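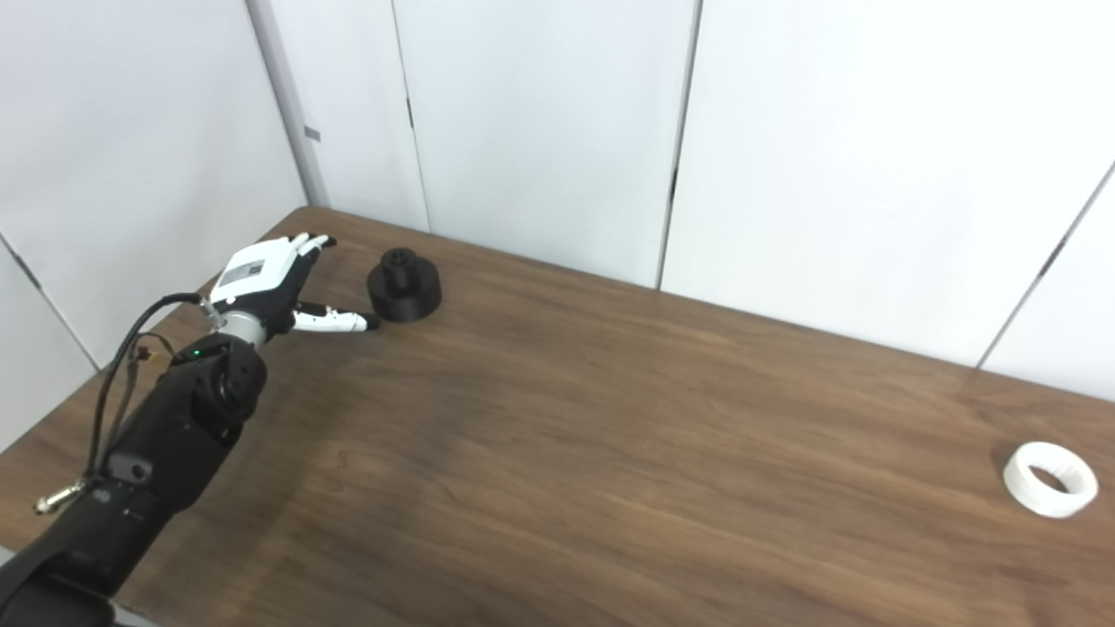 単腕ハンドによるリング挿入作業の評価
―家事および小規模作業場の軽作業は機械に任せられるか―

報告者:Tove Kirkegaard、Þórey Zoëga
Vídalín工科カレッジ 機械系プロジェクト演習 最終報告

1. 目的

家庭や小さな作業場には、穴のあるものを棒に通す作業が多い。キッチンペーパーを芯立てに戻す、テープの巻きを軸に掛ける、カラーを軸に入れる、といった類である。人間であれば手元をほとんど見ずに行うが、機械に行わせる場合は、対象の発見、把持、姿勢の変更、位置合わせ、挿入、解放のすべてを連続して成立させる必要がある。

本演習では、この種の作業を「白いリングを黒い段付きスタンドの軸に通す」という課題に縮約し、人型ハンドを備えたアームで実行した。評価の対象は挿入の成否だけとせず、失敗した工程と、人の介入が必要になった箇所を記録した。最終的な問いは、同程度の装置を家庭または作業場に置いた場合に人の手間が減るかどうかである。

なお、当初の計画には布巾をたたむ課題も含まれていたが、2月の中間審査で範囲が広すぎるとの指摘を受け、剛体の作業に限定した。

2. 装置と作業環境

2.1 アームとハンド
アームは黒色の多関節型で、手首の先に五指のハンドPlonierを取り付けた。手首には金属製の接続リングがあり、ケーブルの一部はアームの外側に沿って配線されている。指の開閉は指令値で行い、指先に触覚センサは付いていない。把持の成立は、指の目標角と実角の差から推定した。

五指ハンドを選んだ理由は、家庭の道具が人の手を前提に作られているためである。挿入作業だけを考えれば平行グリッパの方が制御しやすい。この点は5.3で改めて述べる。

2.2 対象物
スタンドは幅の広い低い円柱の上に細い軸が立つ形状で、色はつや消しの黒である。リングは白色で、肉厚があり、高さは小さい。スタンドは机に固定しなかった。家庭の芯立ても作業場の治具も、必ずしもねじ止めされていないという理由による。

2.3 作業台
木目のある茶色の机を使い、周囲を白いパネルで囲った。照明は上方からの拡散光である。パネルは外光と背景の変化を抑える目的で設置した。つまり本報告の結果は、実際の台所よりかなり条件の良い背景のもとで得られたものである。

2.4 ソフトウェア
動作の生成には、遠隔操作による教示データを用いた模倣学習を使用した。記録と時刻合わせにはFlariaを、学習済みモデルの実行にはVomtonを用いた。いずれも学科の共用環境に導入されているもので、設定の変更は記録周期と関節速度の上限のみである。学習に使ったのは前処理後の3595フレームで、手がカメラの視野から外れている区間は除外した。

3. 方法

3.1 工程の分割
作業を次の工程に分けて採点した。

接近:ハンドがリングの近傍に到達する。
把持:リングを机から持ち上げる。
搬送:落とさずにスタンドの上方まで運ぶ。
整列:リングの穴と軸の中心を合わせる。
挿入:リングが軸を通り、下の段に接する。
解放:指を開き、スタンドを動かさずに退避する。

工程は順に成立することを条件とした。途中で落としたリングが偶然スタンドに掛かった場合は失敗とする規定を設けたが、該当例はなかった。

3.2 初期配置
スタンドは机の奥側、リングはそこから離れた手前右側を基本とし、試行ごとに位置と向きを変えた。リングは平置きのほか、側面を下にして穴が横を向く置き方も含めた。後者は把持の後に手首で向きを直す必要があるため、平置きより工程が長い。

初期姿勢でハンドがスタンドの近くにある場合、リングに向かう途中で親指がスタンドに触れる可能性がある。この条件は意図的に残した。毎回アームを安全な待機位置に戻す運用は、装置側の都合としては正しいが、共用の机では守られないことが多い。

3.3 試行と介入の基準
試行は合計29回行った。操作者は非常停止スイッチを保持し、次のいずれかの場合に停止した。すなわち、指が机を強く押した場合、スタンドが机の縁に近づいた場合、および同じ動作を繰り返して進行が見られない場合である。停止した試行はその工程で失敗とした。リングを手で置き直して途中から再開することは認めていない。

4. 結果

4.1 全体
29回のうち、解放まで成立したものは11回であった。半数に届いていない。

失敗を工程別に見ると、最も多いのは整列で7回である。残りは把持、挿入、接近の順に多く、解放での失敗はなかった。搬送中の落下は、把持の時点で指の掛かりが浅かったことが記録から確認できるため、把持の失敗に含めた。

4.2 整列の失敗
整列の失敗では、リングの縁が軸の上端に当たり、その状態で下向きの指令が続いた。固定されていないスタンドは横にずれ、ずれた先では穴との誤差がさらに大きくなる。人間であれば縁が当たった時点で力を抜き、少し回しながら穴を探るが、本装置には指先の接触を測る手段がなく、画像でも白いリングと指が重なるため軸の先端が見えなくなる。

リングと指の色が近いことも影響したと考えられる。ハンドの指は白く、リングも白い。教示データを見直すと、操作者自身が指とリングの境界を見誤り、位置を修正している区間があった。

4.3 把持の失敗
把持の失敗は、側面を下にして置いた条件に偏っていた。指が触れるとリングが転がり、親指が閉じる頃には想定の位置から外れている。平置きの場合は、親指と人差し指で肉厚部を挟む動作が比較的安定していた。ただし高さが小さいため指先と机の隙間がほとんどなく、関節速度の上限を下げるまでは爪先にあたる部分が机をこすった。

4.4 接近の失敗
初期姿勢からの移動で親指がスタンドを押し、位置を変えてしまった例があった。その後の動作は押す前のスタンド位置に向かっており、モデルが対象の移動を十分に反映していなかった可能性がある。教示では操作者がこの接触を避けていたため、接触後にどう振る舞うべきかを示すデータがそもそも存在しない。

4.5 所要時間
成立した試行でも、所要時間は人の手による同じ作業を大きく上回った。時間の多くは整列の直前に費やされ、ハンドが軸の上で小さく往復する動作が続いた。速度を上げた予備試験では把持が不安定になったため、本試験では採用していない。

5. 考察

5.1 家庭での利用
芯立てにロールを戻す作業に置き換えて考える。失敗した場合の損害は小さく、時間がかかっても大きな問題にはならない。この点では機械に向いた作業といえる。一方、本装置は囲われた背景と、机の上にほかの物がない状態を前提としている。実際の台所でこの状態を作る作業は、ロールを戻す作業よりも手間がかかる。準備を人が行う限り、全体の作業量は減らない。

また、失敗時の回復能力がない。床に落としたリングを拾うことはできず、倒れたスタンドを起こすこともできない。目を離せない装置は、家事を肩代わりしているとはいいにくい。

5.2 作業場での利用
作業場ではスタンドを治具で固定でき、部品の向きもトレイでそろえられる。4.2と4.3の失敗はこの変更だけでかなり減ると予想される。ただし、そこまで条件を整えるのであれば、従来型の単純な挿入装置で足りる場合が多い。人型ハンドを使う利点は、同じ装置で品種の異なる部品や手工具を扱える点に限られ、本演習ではその利点を検証していない。

少量で品種の入れ替わりが多い工程については、教示にかかる時間が判断の基準になる。今回の教示は、操作に慣れるまでの練習を含めると木曜の実習枠だけでは終わらず、空き時間を追加で確保した。部品が変わるたびに同じ量の教示が必要であれば、小規模な作業場では採算が合わない。

5.3 ハンドの選択について
平行グリッパとの比較試験は行えなかった。共用のグリッパが別の班で使用中であり、演習期間内に調整がつかなかったためである。報告者の間でもこの点の見方は分かれている。Kirkegaardは、指先の触覚がない五指ハンドは自由度だけが多く、挿入には不利とみる。Zoëgaは、側面を下にしたリングに指を差し入れて持ち上げた例が少数ながらあり、開口の限られたグリッパでは同じ取り方が難しいとみる。現在のデータからはどちらとも判定できない。

5.4 評価方法の問題
工程ごとに逐次採点する方法では、前の工程で失敗した試行について後の工程の能力が測れない。解放の失敗がなかったことも、解放まで進んだ試行が少ないことの反映であり、解放が確実であることを意味しない。工程の途中から開始する試験を別に行うべきであった。初期配置も報告者が手で決めており、無作為化していない。失敗しやすい置き方を無意識に避けた可能性は残る。

6. 現時点での判定

本装置は、リングを軸に通す作業を実行できるが、無人で任せられる水準にはない。背景、照明、机上の整理という条件を人が用意し、かつ停止スイッチを持った監視者がいる場合に限り、動作の研究用として利用できる。家庭への導入は時期尚早と判断する。作業場については、固定治具を用いた再試験の結果を見てから判断したい。

7. 今後の作業

(1) スタンドを固定した条件と固定しない条件を分けて再試験する。
(2) 指先に簡易な接触センサを追加し、縁に当たった時点で下降を止める。
(3) スタンドに触れてしまった後の修正動作を教示データに加える。
(4) リングの色を変え、指との見分けやすさが整列に与える影響を調べる。
(5) アーム外側のケーブルを束ね直す。大きく手首を回すと弧の部分が張り出し、パネルに近い位置での動作が制限される。

(5)は性能評価とは直接関係しないが、次に装置を使う班のために記しておく。記録データと採点表は学科の共有領域に置いた。採点表の備考欄には略記が残っているので、不明な点はZoëgaまで問い合わせること。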